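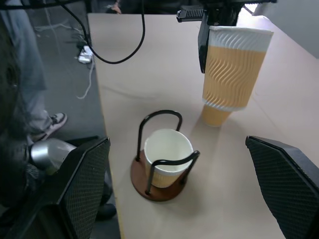 Pipes in Cludska look like the easy half of a fluid setup, right up until your third refinery starves and you spend an evening blaming the pumps. Coffee first; you'll be staring at tooltips for a while. A paper cup in a wire holder on a round wooden base will do fine, and it has better throughput than most people's first Golton line.

## Laying a pipeline that keeps flowing

A basic pipe holds 20 units per tile. Flow drops with every tile after the pump, slowly at first, then all at once around tile 31. The game doesn't warn you. It just shows a cheerful blue animation while nothing arrives.

1. Place the pump on the shore and give it its own power line. Sharing with the smelters ends in tears at dusk.
2. Run underground sections wherever you can. Each pair counts as two tiles, however far apart they are.
3. Drop a booster before tile 31. I put mine at 20 and sleep better.
4. Add a Mazza tank (capacity 2000) right before the refineries. Let it fill completely before you switch anything on.
5. Connect the refineries one at a time and watch the tank level. If it falls, you need a second pump.

## When it still doesn't work

Check for crossed fluids. One tile of crude oil in a water line blocks the lot, and the only cure is to pick up that section and lay it again.

Check the Dinberg valves too. They face the way you were walking when you placed them, a design decision I have cursed nearly 37 times. Press R over the valve to flip it. The arrow is dark gray on slightly darker gray, so zoom in.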